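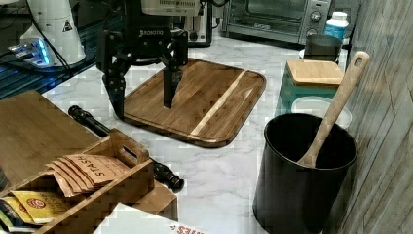
A two-finger gripper over a wooden cutting board on a marble countertop.

Clear Counters, Clear Rules

The kitchen code adopted at Storholm in September runs to 5 pages, and most of it concerns what happens before an arm moves. Operators must record every object within reach. Closing force on wood and thin plastic is set apart from that allowed on metal.

Rhys Bolger, who led the drafting, reviewed 400 incident notes from Plernville. “Most of them began with an item left off the list,” he said.

Petchrat has applied the code since its first draft. Zevavetti will follow once its operators have been retrained.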